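Voruvora Chafe Sleeves and Dock Line Snubbers

Jarkesau Marine Goods — Lines, Cleats and Things That Rub

The Voruvora sleeve is a tube of tightly woven polyester with a long flap that closes on itself. You wrap it around your dock line at the spot where the line goes through the chock, you close the flap, you tie the two lanyards, and the boat then spends the winter sawing away at the sleeve and leaving the line alone. We have sold it in one form or another since the shop was half this size and smelled twice as bad.

People ask whether a piece of old fire hose does the same job. It does a fair amount of the job. It also squeaks, holds water, and makes a nice boat look like it's recovering from surgery. If you have fire hose and you like it, keep it. We used it ourselves until Rosine Coste, who sews these, got tired of listening to it through an open hatch.

Sizes

Small fits three-eighths and half-inch line. Medium fits five-eighths and three-quarter. Large fits anything up to one inch, and if your dock line is thicker than one inch you should call us, partly so we can help and partly so we can hear about the boat.

All three come in two lengths, short and long. Short is for an ordinary chock. Long is for boats where the line goes through a chock and then over a toe rail, or around a corner the designer clearly never tied up to anything. When in doubt order the long. You can always slide it along the line, and the extra foot has yet to bother anyone except the customer who returned his for being too long and then ordered it again in October.

Colors are black, navy and a tan that we call sand. There was a red. It faded to a pink that some people liked very much and others wrote to us about, so red is gone until the mill comes up with something better. Please don't order red in the comments box.

How it goes on

Lead the line the way you normally would and mark it with tape on both sides of the chock. Slack it off, open the sleeve flat, and lay the line down the middle with your tape marks centered. Fold the short side over first, then the flap. The flap should face up once the line is back in place, or rain gets in and the grit stays.

Tie the lanyards with a rolling hitch. A couple of half hitches will look fine at the dock on a Thursday evening and will let the sleeve wander off down the line the first time it blows. A wandering sleeve protects a piece of rope that was never in danger. Some owners run a few stitches of whipping twine through the sleeve and the line instead, and that holds very well if you don't plan to move it.

Check it after the first good blow. You're looking for fuzz on the outside, which is normal, and for melted or shiny patches on the inside, which are a sign the line is too small for the sleeve and is running back and forth inside it. Go down a size.

Washing: bucket, fresh water, a little dish soap. No bleach. Someone always uses bleach.

The snubber

The Bouzid snubber is the other half of this page and goes with the sleeve the way boots go with socks. It's a molded rubber bar with an eye at each end. Your line wraps around it three times and passes through both eyes, and when the boat surges the rubber stretches before the line goes tight. The cleat is happier, the person asleep in the forward cabin is happier, and the coffee stays closer to where you left it.

It's sold in medium and large. There's no small, because the small one we tried stretched beautifully and then stayed that way. Tarek Ashour still has a box of them and uses them to hold his garage shelves to the wall.

Fit the snubber between the chock and the dock, close enough that you can reach it from the deck. Do the wraps with the line slack. Three wraps for most boats, two if yours is light or the slip is well sheltered, four if you've measured your slack and know you have the room. The line should have a visible belly between the eyes when the boat is at rest. If it's straight, the rubber has nothing to do and you've bought an expensive ornament.

Replace the snubber when you see cracks around the eyes. Small surface crazing from the sun is cosmetic. A crack you can catch with a fingernail is not, and you should be suspicious of any snubber that came with the boat.

Testing, such as it is

We don't have a laboratory. We have a bench out back with a motor, a crank and a bronze chock that Dean Sowerby took off a boat he claims he had permission to take it off of. The crank pulls a loaded line back and forth through the chock until something gives up. A bare half-inch line got visibly furry at 500 strokes and was ugly by 1000. In a sleeve, the same line at 1000 strokes had a flat spot you could feel with your thumb and no broken yarns we could find.

Your chock is different from our chock, yours has a burr on it, and salt was not involved. Take the figures as the results of one noisy afternoon. The neighbors have asked us to do the next round with the door shut.

Run a cotton ball around the inside of your own chock before you put anything through it. Wherever it snags, get out the fine sandpaper. This costs nearly nothing and does more good than half of what we sell, and we've been asked by our own accountant to stop printing it.

Questions we get

Can I leave the sleeve on all year? Yes. Turn it a quarter turn in the spring so the sun has something new to work on.

Will it fit over an eye splice? The medium and large will, since they open flat. Slip-on tubes from other makers mostly won't, unless you take the splice out, and then you have other problems.

Does it work on anchor rode? On rope, yes, at the bow roller, for a night or two. On chain, no. We admire the optimism.

Is it made for mooring pennants? We make a heavier version with a double wall for that, under the name Vulis. It's made to order and is stiff as a board until it's been out for a while. Ask for Samah Tahiri, who will want to know what your mooring is attached to and won't be put off by "something heavy."

Do you do custom lengths? We do, by the foot, in black only. Marinas and yards buying 200 feet or more should write in for the roll price, and please say whether you want it cut, as we once sent a very large roll to a very small office.

Ordering and returns

Sleeves are sold singly. Most boats want four, and most people order two and come back. Lanyards are included. Snubbers are sold singly too, and the line is not included, whatever the old catalog seemed to show.

Unused goods can come back any time in the original bag. Used goods can come back if they failed, and we'd like to see them either way, along with a note on the line size and how the boat was tied. Nesma Ait Ali opens the returns and has asked us to mention that mussels should be removed first.

Orders in before noon usually leave the same day. Orders in after noon leave when they leave. If there's a storm coming and you need sleeves tomorrow, call and don't email. The phone is on the wall next to the sewing machine, so let it ring.
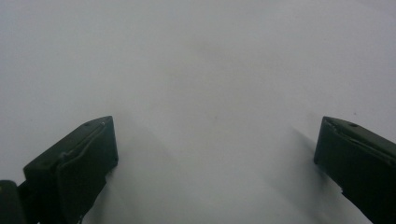 Jarkesau Catalog — Lines & Chafe Gear — p. 200

Sleeve and snubber sizes may change slightly between runs. Measure your line before you order, with something other than your thumb.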